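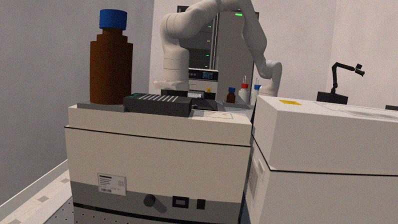

포도주스는 왜 보라색일까? 포도가 식초가 되기까지

포도를 반으로 잘라 본 적이 있나요? 겉은 진한 보라색인데 속은 연한 초록색에 가깝습니다. 보라색 포도도 알맹이만 눌러 짜면 색이 옅은 즙이 나오는 경우가 많습니다. 그런데 가게에서 파는 포도주스는 진한 보라색입니다. 이 색은 껍질에서 나옵니다.

포도 껍질에는 안토시아닌이라는 색소가 들어 있습니다. 블루베리와 적양배추에도 있는 색소입니다. 껍질째 포도를 데우면 껍질의 세포가 부서지고, 안에 있던 색소가 즙으로 빠져나옵니다. 따뜻한 물에 티백을 넣으면 찻물이 우러나는 것과 비슷합니다. 청포도 껍질에는 이 색소가 거의 없어서 아무리 데워도 보라색 주스가 되지 않습니다.

껍질에 있는 작은 생물

껍질에는 색소 말고도 효모가 붙어 있습니다. 효모는 곰팡이의 친척인데 너무 작아서 현미경으로 보아야 합니다. 포도 껍질에 묻은 하얀 가루를 효모라고 생각하는 사람도 있지만, 그 가루는 대부분 포도가 스스로 만든 얇은 왁스층입니다. 왁스층은 포도알이 마르지 않게 해 줍니다.

효모는 당분을 먹습니다. 포도가 으깨져 단 즙이 나오면 효모가 당분을 먹고 두 가지를 내놓습니다. 하나는 이산화탄소이고, 다른 하나는 알코올입니다. 이 일을 발효라고 합니다. 빵 반죽이 부푸는 것도 효모가 내놓은 이산화탄소 때문입니다. 빵 속의 알코올은 오븐에서 구울 때 대부분 날아갑니다.

포도즙을 이렇게 발효시키면 와인이 됩니다. 와인은 어른만 마시는 음료입니다. 어린이의 몸은 아직 자라는 중이어서 알코올이 뇌와 간에 해롭습니다.

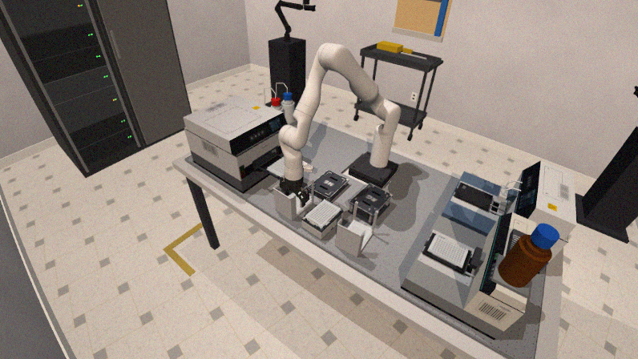 와인을 공기 중에 오래 두면 이번에는 초산균이라는 세균이 일을 시작합니다. 초산균은 산소를 써서 알코올을 초산으로 바꿉니다. 초산은 코를 톡 쏘는 신맛의 정체입니다. 이렇게 만들어진 것이 와인식초입니다. 샐러드에 뿌리는 식초 가운데 병에 '와인식초'라고 적힌 것이 있다면 포도에서 온 것입니다.

드로크빌에서 식초를 만드는 카라보 크루거 씨는 4월에 담근 식초 통을 열세 개 돌보고 있습니다. 통에는 뚜껑 대신 천을 덮습니다. 초산균에게는 공기가 필요하고, 초파리는 들어가면 안 되기 때문입니다. 크루거 씨는 매일 냄새를 맡아 보고 공책에 적습니다. 냄새가 이상한 통은 따로 옮깁니다.

그럼 주스는 왜 와인이 되지 않을까?

주스 공장에서는 즙을 뜨겁게 데워 효모를 없앤 뒤 깨끗한 병에 담고 꼭 막습니다. 효모가 없으니 발효가 일어나지 않습니다. 하지만 뚜껑을 열면 공기 중의 효모와 곰팡이가 들어갈 수 있습니다. 그래서 연 주스는 냉장고에 넣고 며칠 안에 마셔야 합니다. 병이 부풀었거나 시큼한 냄새가 나면 마시지 말고 어른에게 말하세요.

집에서 해 보기

적양배추 잎 두 장을 잘게 찢어 그릇에 담고, 어른에게 따뜻한 물을 부어 달라고 하세요. 물이 보라색이 되면 컵에 나누어 담습니다. 한 컵에는 식초를, 다른 컵에는 베이킹소다를 조금 넣습니다. 식초를 넣은 쪽은 붉게, 베이킹소다를 넣은 쪽은 푸르게 변합니다. 안토시아닌은 신 것을 만나면 붉어지는 색소입니다. 실험한 물은 마시지 말고 버리세요.

낱말 풀이
효모: 당분을 먹고 이산화탄소와 알코올을 내놓는 작은 생물
발효: 작은 생물이 음식의 성분을 다른 것으로 바꾸는 일
초산: 식초의 신맛을 내는 물질

글: 레세고 포우리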